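Narau compara dos pinzas y dos controladores en una celda de doble brazo para clasificar tarjetas

Redacción – Octubre

El laboratorio de manipulación de Narau ha publicado los resultados de una comparativa entre dos pinzas eléctricas de dos dedos y dos controladores de movimiento. Los ensayos se centran en objetos finos y flexibles, una categoría en la que los datos de fuerza y repetibilidad de catálogo sirven de poco a la hora de elegir componentes.

La tarea consiste en sacar tarjetas de un tarjetero de fundas translúcidas y depositarlas en el recipiente que corresponde a cada tipo. Un brazo sujeta la funda y el otro extrae la tarjeta; a mitad de cada serie se intercambian los papeles. En total se registraron 2.612 ciclos, repartidos entre las cuatro combinaciones posibles de pinza y controlador. Los brazos y las cámaras de muñeca fueron los mismos en todas ellas.

Las pinzas ensayadas son la Plodard, con dedos de estructura abierta, y la Shih, de dedos macizos con recubrimiento elástico. En cuanto a los controladores, se probaron la unidad de serie que acompaña a los brazos y el módulo Plimance, que cierra el lazo de fuerza a partir de la corriente de los motores y prescinde de sensor en la muñeca.

El informe recoge que la Plodard entra mejor en el borde de la funda, con menos arrastre del plástico al iniciar el agarre. Su punto débil aparece en la extracción: si la tarjeta ofrece resistencia, los dedos ceden lateralmente y el ángulo de salida se desvía. La Shih mantiene el ángulo, pero necesita más holgura de aproximación y dobla con más frecuencia la esquina de la funda contigua.

La elección del controlador pesó más de lo previsto. Con la unidad de serie, la mayor parte de los fallos correspondía a un contacto detectado tarde, cuando la punta ya había empujado el tarjetero. Con Plimance ese tipo de fallo se redujo en ambas pinzas, a costa de un ciclo más lento – unos 10 segundos por tarjeta, incluida la verificación por cámara.

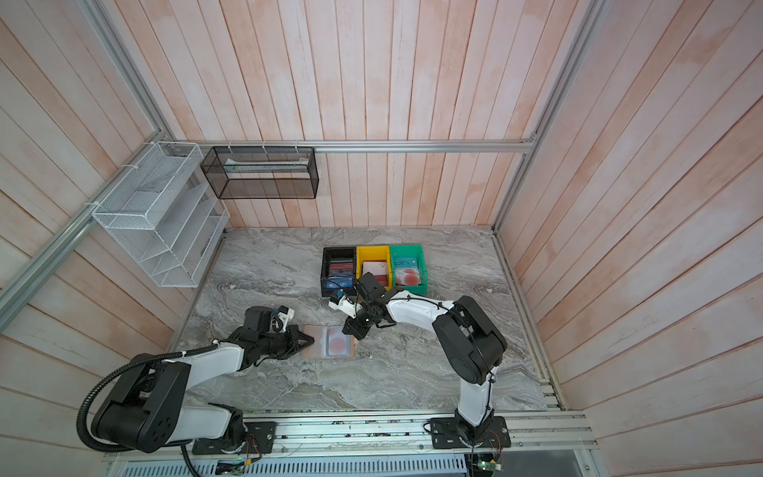 Para Nnamdi Osagie, la comparación queda incompleta mientras no se separe el efecto de la pinza del efecto de la calibración entre brazos: un error de 2 milímetros entre las dos bases basta, en su opinión, para que cualquier dedo parezca torpe, y convendría repetir las series con la calibración degradada a propósito. Añadió que el tiempo de ciclo debería publicarse desglosado por fases, con la aproximación y la extracción por separado.

El equipo de Narau admite la objeción en parte. La calibración entre brazos se rehizo al comienzo de cada serie, con un patrón fijado a la mesa, pero no se midió la deriva durante la jornada. Tampoco se controló la humedad, que según el propio informe puede alterar la adherencia entre la tarjeta y la funda.

La posición de las cámaras fue otro de los puntos revisados. En el primer montaje, la óptica de muñeca miraba casi en paralelo a los dedos y perdía el borde de la tarjeta en el momento del cierre. El soporte definitivo la inclina hacia la punta y la desplaza lateralmente. El cambio obligó a alargar el cable y a limitar el giro de la última articulación para evitar tirones en el conector. Los reflejos de las fundas siguen siendo la primera causa de detecciones falsas, y el filtro polarizador probado a mitad de la campaña restaba demasiada luz con la exposición configurada.

Pui-shan Au, responsable del protocolo de ensayo, recomienda para esta tarea la combinación de pinza Plodard y controlador Plimance, con una reserva: los dedos deben sustituirse por una versión más rígida en sentido lateral. El laboratorio ha impreso cinco variantes, que difieren en el grosor de los nervios y en la forma de la punta, y las someterá al mismo protocolo sin modificar el resto de la celda.

La pinza Shih no queda descartada. El informe la considera preferible para tarjetas gruesas o plastificadas, donde la rigidez de la pieza compensa la aproximación menos fina. En las series con tarjetas ligeras, en cambio, las marcas en la superficie fueron más frecuentes, y se asocian a una fuerza mínima de cierre que el firmware actual no permite rebajar.

Los registros de corriente, las trayectorias articulares y las imágenes de muñeca se entregarán junto con el informe completo a quienes los soliciten al laboratorio. Los archivos de diseño de los soportes de cámara se incluyen en el mismo paquete; los de los dedos se añadirán cuando termine la segunda ronda de ensayos.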